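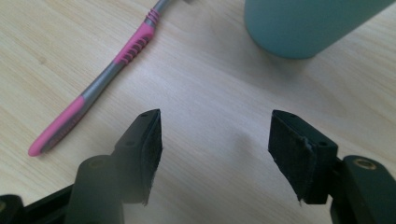
*Toothbrush on the table, teal cylinder off to the right.*

## 3. Setting up the brush and pot

I've put this part after the shelf section because you'll want the Hodero shelf up first. If yours is still in its box, go back and do that, then come and find me again!

1. Clear a bit of table and lay the toothbrush down flat. Mine's the grey one with the pink grips, but any ordinary manual brush fits the Villca clip.
2. Wipe the handle with a damp cloth, and get right into the ridges on the thumb rest (toothpaste loves it in there).
3. Rinse the bristles under the cold tap and give the brush a good shake.
4. Stand it up, head at the top, and have a look at the neck. A gentle curve is fine -- a crack isn't, so bin it if you find one. 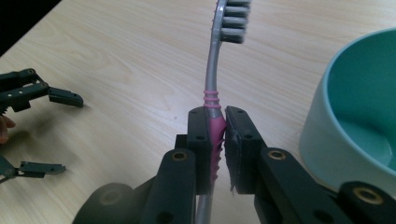

5. Push the handle into the clip from the front, just below the raised pink rings, until it clicks.
6. Tug it lightly. If it slides, swap to the smaller rubber insert (part 579 in the Teneck bag).

**Note:** I leave 9 cm between clips so the heads don't touch. You can squeeze them closer, but I wouldn't.

**Caution:** don't use boiling water on the clip or the insert. I did, and the insert went the shape of a crisp.

Spare inserts are on the Zillumar parts list under 1455, in packs of three.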